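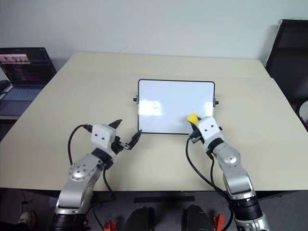 Pumia will supply small tabletop whiteboards to classrooms in the Serkgate school district starting in August, the company said. The first order covers 300 boards, divided among six elementary schools. Each student gets a board to write on at the desk, so a teacher can check everyone's work at once. The board has a thin black frame and rounded corners, with a small black knob on each short side, and it lies flat on a table with plenty of room for a single large numeral such as a 2.

News > Education > Classroom Supplies

"Teachers asked for something children could use for number work without going through a stack of paper," said Yiran Cao, product manager at Pumia. "They also wanted it light enough for a first grader to carry."

Schools will receive their boards in 2 deliveries – the second is planned for after the fall break. Replacement markers can be ordered through the district supply office. Gerardo Bellini handles school orders at Pumia.

Filed under: School and Office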